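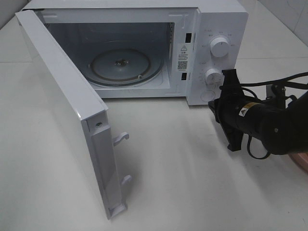 White countertop microwave, door open.

Home Visits Reviews Archive About Contact

Sep 25, 2025

I went to the Plasero open day in Stovholm expecting to be sold something, and I was. Plasero builds small apartments. The pitch is that a single person, or two people who like each other a lot, can live well in 231 square feet as long as the kitchen is planned properly. The building on Crenshaw has 58 of these units and the company says most are spoken for. I asked how many meant a signed lease and how many meant a name on a list. The answer was "a healthy mix."

The tour started in the lobby, where there was coffee and a scale model with very green trees. Our group was 8 people, mostly renters, plus a couple who I think were looking for their son. We were taken up to the third floor and shown two finished units.

The main room is better than I expected. The window is large, the ceiling is high, and the bed folds up without a fight. Storage is where the brochure and I part ways. It promises "room for everything you own." I own a vacuum cleaner and a winter coat, and I couldn't find a place for both.

Then the kitchen, which they call the Plesamon layout, as if it were a town in Italy. It has two burners, a sink, a short run of counter and no oven. The guide told us that people don't bake anymore. The woman next to me said she bakes every weekend, and the guide moved on to the faucet. A microwave is supposed to cover the gap. Maybe it does if you live on soup and leftovers. I'd want to see someone make dinner for three in there before I believed the word "complete."

Noise was my other question. We were told the walls are "100 percent tested," and I still don't know what that means. Tested for what, and did they pass? I could hear the other half of the group talking in the next unit, though both doors were open, so I'll call that one undecided.

Rent wasn't on the printed sheet. You get it by email after you fill out a form, and the form asks for your income first. The laundry room and the bike storage weren't ready to look at. Both are due in December, along with the roof deck.

I filled out the form and left the income line blank. No email so far.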